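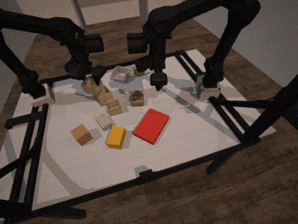 **Binding a scalloped edge -- bias or straight grain?**

**threadbare_tess**
I'm 49 blocks into my Markberg quilt and already fretting about the binding. The pattern says straight grain cut at two and a quarter inches, even on the scallops. Has anyone done that and lived to tell? I have exactly one fat half of the green left, so bias means piecing a whole lot of little strips.

**bobbinjam892**
Bias, always! I tried straight grain on a scalloped runner once and every curve puckered. I picked it all out in September and it sulked in a bag until spring.

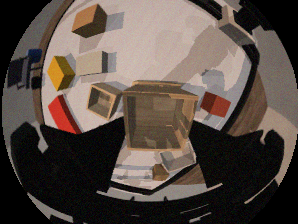

Anyway, cut it single fold if you're short on fabric. You'll get more length out of that green, and it turns the inside corners so much nicer.

**Amadi_quilts**
I'm going to disagree a little -- if the scallops are shallow, straight grain is fine. Mine were barely a curve and I eased it in with lots of pins and a slow stitch. Single fold wears out fast on a bed quilt, too.

**threadbare_tess**
Hmm, mine are pretty deep, I traced them off a dinner plate. Leaning toward bias, but double fold, and maybe a second green from Jarkarow if theirs matches. 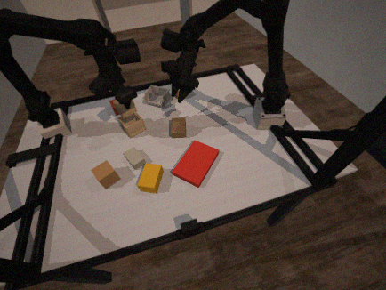 **hexiehoarder**
Don't trust the green on their website, it runs a lot bluer in person. Ask for a swatch first.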